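The club in Bromthorpe held 189 people and the owner had sold almost 1000 tickets over the season, so the math said most nights were half empty. The last set of the year was different. By ten the line went past the bakery.

She had the closing slot, two hours, vinyl only. She had driven up from Sendcombe with two crates in the back seat and the heater stuck on high. The opener was a kid who played everything at the same speed and never looked up. She stood behind him with her coat on and listened to the left monitor. It was buzzing.

"It does that," the sound man said.

"Can it stop?"

"Not tonight."

She started with a slow record on the Kinsella label, a pressing with a scratch near the end of side one. She knew where the scratch was and got out before it. People were still talking at the bar. She let them talk. The second record had a long drum intro, and she held it under the first for five minutes until the two sounded like one band.

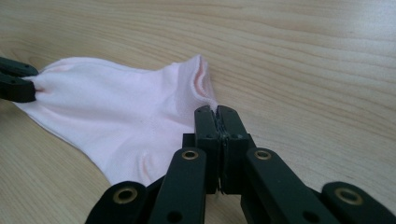 Around midnight the right turntable began to drag. She put a finger on the label and pushed it along, a little every few bars. It meant she had one hand for everything else. She skipped the two mixes she had practiced at home and played whole songs instead, start to finish, the way her aunt used to at weddings in Conthorpe.

The floor filled up during the third one. A man in a work shirt took the spot by the speaker and stayed there with his eyes shut.

With ten minutes left she pulled out a 78 - she had brought it as a joke, and the turntable on the left had the speed for it. It was a dance band tune, thin and fast, all clarinet. Half the room stopped. The other half kept going, so she turned it up.

The owner paid her in the kitchen, in cash, and asked about December.

"Is the turntable going to be fixed?"

"I'll look at it," he said.

She carried the first crate down to the car and went back up for the other one.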